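Wednesday, October 26, 2022
Trellton cell, gear placement, left arm stops

Left arm faulted again during the place move. Same code as in April: following error on the wrist joint, controller drops to hold. The gripper does not release on this fault, so the gear stays in the fingers over the cloth and has to be taken out by hand with the arm disabled.

Settings at the time: speed 32 percent, grip force limit at 100, place height unchanged from the last good run.

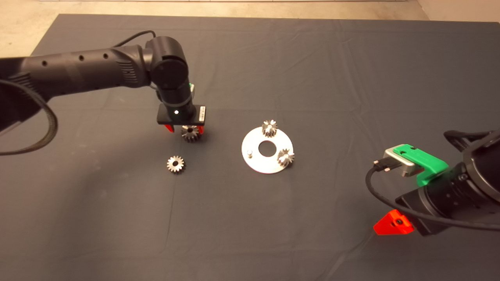
The log has the following error climbing for 300 ms before the stop. That is slow for a collision. A hard contact in the earlier tests tripped it in a fraction of that. Motor current is flat until the last few samples, then rises. I read this as drag on the joint or a late command, and can't separate the two from this log.

Repeated with the right arm held in position and only the left arm commanded. Fault came back on the approach to the plate. So it is not the two-arm sync, which was my first guess. Swapping the gear made no difference.

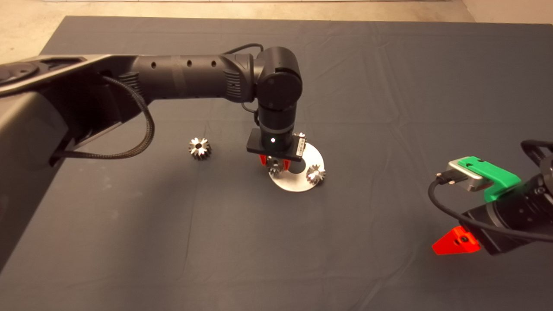 Drestora replied that the hold state is by design and that opening the gripper on a fault would be worse with a part in the air. They want the raw joint log, not the summary – and the firmware version of both arms. They also asked whether the cable over the elbow had been rerouted. It was, in April, when the Drirkano controller went in. Not checked for tension at full wrist bend.

Separate issue: finger pads. Edges are ragged and the black layer is breaking up where it meets the red. Probably unrelated to the fault, but grip repeatability can't be trusted until they are replaced.

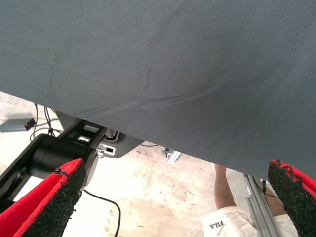 To do before next run

Disable both arms at the controller before anyone reaches in or works beside the frame. Hold is not disabled.
Free the elbow cable, repeat 20 cycles with no gear.
Send raw log to Drestora.
New pads, all fingers, then redo the grip offset.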